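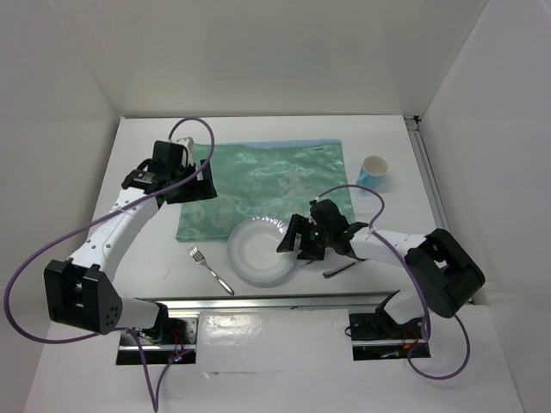 # Setting a Place With Two Arms: Grippers, Cameras and Cable Tips

These are shop tips from the Trillska bench for anyone trying two small arms on kitchen work. The job is a single place setting: plate, fork, spoon, knife and cup on a green mat. It looks like an easy job, and it shows up most of the faults in a gripper. We ran the comparison in February with two sets of fingers, the Galska flat set and the Vasiliu angled set, and changed nothing else between them.

## Fix the layout before you compare anything

Put the mat down first and smooth it from the middle out. Mark the two near corners of the mat with a pencil on the tabletop. Pencil wipes off with a damp cloth and a drop of dish soap. Tape does not belong here, since fingertips catch on it.

Use the same plate for every run. A wide rim gives the fingers something to close on, but a fluted rim will rock between flat pads. If you switch to a plain rim halfway through, start the count again.

Leave the cup off for the first session. Add it when the flatware is going well.

## Fingertips

Flatware is harder than the plate. A fork handle lying on a hard table leaves almost nothing to grab, and a blunt tip tends to push it along instead of picking it up. Things that helped us:

- Come down until both tips just touch the table, then back off by the thickness of a business card.
- Close slowly. A fast close flicks a spoon sideways.
- Grip the knife at the handle, close to the balance point.
- Wipe the pads with rubbing alcohol before each session. Finger grease from setting up by hand is enough to change the result.

The Galska set did better on the plate. The Vasiliu set did better on the fork and knife. We logged 64 attempts with each, and the clean placements came out at 44 for Galska and 49 for Vasiliu. That gap is small, and most of it came from the knife.

## Wrist camera or fixed camera

Use both if your controller will take them. The wrist camera is the one to trust for the last inch. The fixed one is for deciding which arm should go.
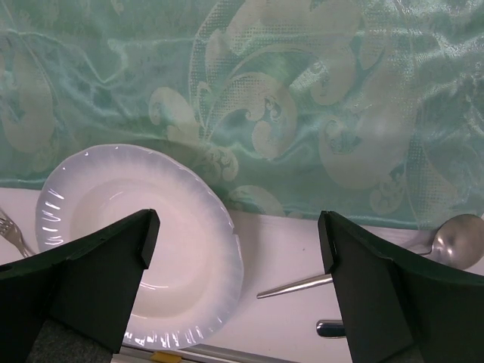
*From the wrist camera: both fingertips, with the plate on the left and the spoon behind the right finger.*

Check what your own fingers hide. Close to the table, they can cover most of a handle, and the software will be guessing at the rest. Two fixes worked for us. One is to stop the arm higher up, take the picture there, and go down from that. The other is to approach a spoon from the bowl end, where more of it stays in view.

Shiny things are the other trouble. Glossy cloth and glazed plates throw back bright spots, and polished flatware is worse. Before you buy a better camera, try these:

1. Move the lamp to one side and point it at a wall.
2. Turn off auto exposure and set it by hand with the plate in view.
3. Iron the mat on low, face down. Creases make bright lines that look a lot like the edge of a knife.
4. Swap to brushed flatware if you have any.

We also tried a plain cotton mat. It was easier on the camera and bunched up more under the fingers, so we went back to the glossy one.

## Controllers

We tried the Undside controller against the one that came with the arms. The Undside was smoother at low speed. It also took longer to set up, and the menu for the second arm is buried two levels down. For a single arm the stock box is fine. For two arms sharing one mat, smoother is worth the trouble.

Whichever you use, save a rest position for each arm, well clear of the plate, and send both arms there between runs. Test the stop button at the start of every session — with both arms moving, and before the plate is on the table.

## Cables

A cable needs enough slack for the longest reach and a bit more. Too short and it tugs at the wrist. Too long and it sweeps the cup off the table.

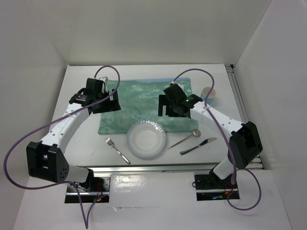

*Both grippers open over the mat. Look at the right cable, where it passes the cup.*

Run each arm through its full reach with the power off, moving it by hand and supporting its weight, and watch where the loop goes. Set the cup down outside that path. Hook-and-loop straps are better than zip ties for this because you will move them more than once.

## Upkeep

Check the finger screws every 1000 closes, or sooner if a grip that used to hold starts to slip. Snug is enough. Wash the plate and flatware by hand and dry them fully before the next session; water under a plate makes it slide. Store the mat rolled, not folded.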